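Section 4: Setting Up Your Findament Label Printer

You have the printer unpacked and the power supply connected, so now comes the fun part! By the end of this section you'll have real labels in your hand, and if your rolls are the standard Cluretwood kind you'll be through it in one sitting.

4.1 Loading the first roll

1. Press the two side tabs and lift the lid until it clicks.

2. Slide the roll onto the spindle with the labels feeding from the top. A full Cluretwood roll holds 2,000 labels and is heavier than it looks, so use both hands.

3. Pull the leading edge under the guide bar and out past the tear strip. Leave one whole label sticking out.

4. Move the paper guides in until they just touch the roll. Squeezing them tight makes the print drift to one side.

5. Close the lid and hold FEED for 2 seconds. The printer measures the gap between labels by itself — it's a lovely little feature, and it saves you the old business with the ruler.

CAUTION: The print head is just behind the tear strip. Don't touch it with bare fingers or scrape it with anything metal. Switch the printer off before you reach inside.

4.2 Choosing a label size

The Allau layout is the one to start with for bins, totes and shelf fronts. It prints at 100 mm by 100 mm, with the part number large enough to read while you're still walking up to it. The Aasen layout is a narrow strip for drawers and cable ends, and it's great for small parts.

Plain gray metal takes a label very well once it's clean. Wipe the spot with a dry cloth, press from the middle outward, and keep clear of the rim, where hands and tools rub the corners up.
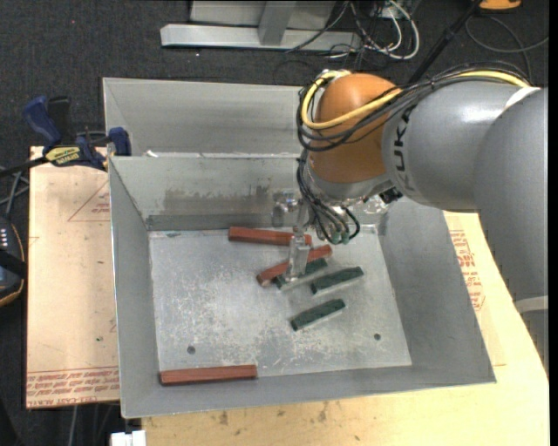 4.3 Printing a test label

1. Open the Findament app and pick your layout.

2. Type a short name in the top line. Anything will do for now.

3. Set darkness to the middle of the scale and press PRINT.

4. Check the barcode with your scanner. If it reads on the first try, save the setting as your default.

NOTE: Faint bars on one side usually mean the lid isn't fully latched. Press down on both corners and print again before you change the darkness.

Guide text by Ignacio Orellana. Last revised May 8, 2026.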